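Mar 8, 2021

Workshop notebook, input devices bench

Continued with the Prilley wireless keyboard today. Alina Pîrvu left it on my shelf with a note that says only "space bar double, sometimes". I typed two pages of ordinary text on it and got 11 double spaces. The letters were all fine, also Enter and Backspace.

First I changed the batteries, although the old ones measured well. No difference. Then I moved the receiver from the back of the computer to the front port, so that it is close to the keyboard. Also no difference, and I did not expect it, because a weak radio link gives usually lost letters and not extra ones. But I wanted to have it written down, as in January we spent a whole afternoon on the Clelton keyboard before somebody tried another port.

So I think it is the switch. I took off the space bar cap (careful, the wire under it has 2 hooks and they go in from the back side, not from above). There was some dust, not much. I cleaned with alcohol and a brush, let it dry and typed the same two pages again. Now 8 double spaces. Better, but I would not give it back to anybody like this.
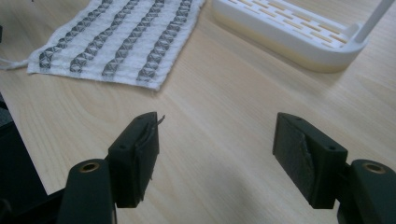
The other possibility is to make the debounce time longer in the firmware. Munteanu's configuration tool can read this keyboard, but the field for debounce is gray and I cannot write in it. Maybe it needs the cable connection. The cable in our drawer is only for charging, I tried it and the tool does not see anything. I asked Alina if she has a proper one.

If the tool accepts a new value, I would try 18 ms for the space bar only. For fast typing on the letter keys this is too slow in my opinion, but with the thumb I don't believe a person feels it. If it does not accept, I will solder a new switch. We have the same type from the broken Amik numeric pad – I checked the pins and they fit.

Small thing for the layout: on this keyboard the Fn lock is Fn + Esc, and it stays on after power off. I lost some minutes thinking that F5 was dead. Please write it on the label when the keyboard goes back.

Open points:
Data cable, ask again.
Repeat the test with the same two pages, file is in the shared folder under "typing".
Put the space bar cap back before somebody loses the wire. It is in the small bag with the screws.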